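Rice at Home: Questions We Keep Getting

This site uses cookies to remember your settings. By continuing to browse you accept our cookie policy. Accept | Manage

Last updated: 2020-11-07

Most of what people send us about rice begins with "I read that." Some of what they read is right. A good deal of it was written by someone with a container to sell. We've answered the questions as they came in, and where we don't know, we say so.

Does white rice go bad?

Slowly, if it's kept dry and sealed. Plain white rice has had the bran and germ removed, and with them most of the oil that would turn rancid. Kept cool and shut tight, it lasts for years. The best-by date on the bag is mostly about quality. We'd pay attention to it on a flavored mix with powdered butter in it, and not much on plain long-grain.

And brown rice?

Different story. The bran is still there, and so is the oil. Six months in the cupboard is a fair guess, longer in the fridge or freezer. If it smells like old crayons, throw it out.

Is a 25-pound bag really cheaper?

By the pound, usually. Whether it's cheaper for you depends on whether you eat it. Dewanti priced the big sack at the Tongate market in June and the saving over the small bags was real, but two of the households she split it with still had most of theirs in the original paper at the end of summer. One of them had moths. Work out how much you cook in a month before you buy, and be strict with yourself about it.

How do I check a new bag?

Pour some onto something dark and flat and spread it out. Pale grains show up well on black, and so does anything that isn't rice: husk, grit, webbing, small brown beetles. Do it in decent light. A quick look through the window in the packaging tells you next to nothing, whatever the bag says about triple sorting.

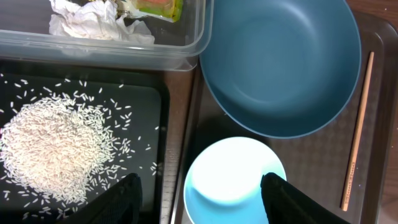
Timothée Jacquet objects that he has cooked rice all his life without once spreading it out, and that anyone who buys from a busy store can skip the whole business. He may be right about the busy store. Fast turnover does help, and a bag that has sat on a back shelf is a worse bet. We'd still check a big sack. It takes a minute, and the alternative is tipping an infested bag on top of whatever was left in your bin.

I found weevils. Is it dangerous?

Unpleasant, yes. Dangerous, not that we've ever seen good evidence for. People have eaten rice with weevils in it for as long as there has been stored rice. If there are a few, you can freeze the rice for several days and then rinse them off. If there are a lot, let it go and wash out the cupboard, including the peg holes.

Do bay leaves keep bugs out?

We hear this one constantly. There's some lab work suggesting that oils from certain plants bother grain pests. That's a long way from a dry leaf in a jar. Melur Mangundap swears by it and has never had a weevil, but she also keeps everything in screw-top glass, and our money is on the glass. The leaf does no harm. It just doesn't replace a lid.

Which container should I buy?

The one you already own, if it closes. The Skarenik canister that gets advertised everywhere claims to keep food "97 percent fresher," and we have asked what that's a percentage of. No answer yet. What you need from a container is a lid that fits, an opening wide enough for your scoop, and sides you can scrub.

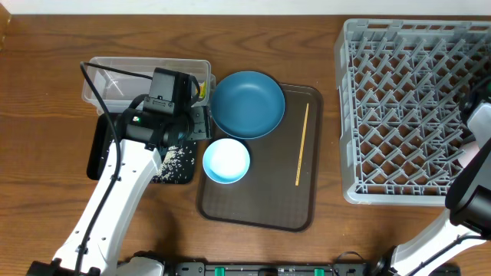

Clear plastic has one more point in its favor, namely that you can see when you're running low and whether something is crawling in there. Against it, light isn't kind to brown rice over the long haul, so keep it in a closed cupboard. Glass is heavier and breaks. Metal tins look nice and tend to rust at the seam if you put them away damp. Let anything you've washed dry fully before you refill it — overnight is good.

Should I top up or empty first?

Empty first. Topping up leaves a layer at the bottom that never gets eaten, and that's where trouble starts. Use up the old rice, wipe out the tub, then pour in the new. If you can't wait, tip the old rice into a bowl and put it back on top.
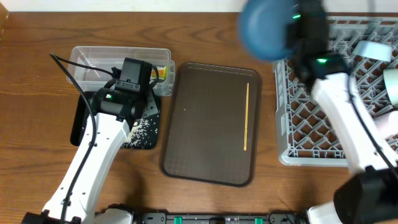 Clear plastic container with a lip around the rim, toward the back of a wooden table.

Do oxygen absorbers do anything?

Yes, in a sealed Mylar bag or a jar with a proper airtight lid. In a tub you open every other night they do nothing after the first evening. The Powell hardware store near us sells packs of 100 and seems to suggest putting one in everything. Unless you're storing rice for years, save your money.

Do I have to rinse it?

You don't have to. Rinsing takes off surface starch, so the grains stick less. On enriched rice it also washes away some of the added vitamins, and the label will often tell you not to do it. Vy Mạc rinses until the water runs clear. Ga-eun Cho gives it one swirl and calls it done. We've eaten at both tables and couldn't tell you which was which.

Will rice save a wet phone?

Doubtful. Leaving the phone out in moving air probably does as well, and you avoid starch dust in the charging port. Please don't cook the rice afterward.

How long does cooked rice keep?

This is where we stop being relaxed. Get it into the fridge within an hour or two, in a shallow dish so it cools fast, and eat it within a few days. Rice left out overnight can make you sick, and reheating it doesn't reliably fix that.

Contact: Masdale Pantry Notes, use the form on our contact page | © 2020 Masdale Pantry Notes | Back to top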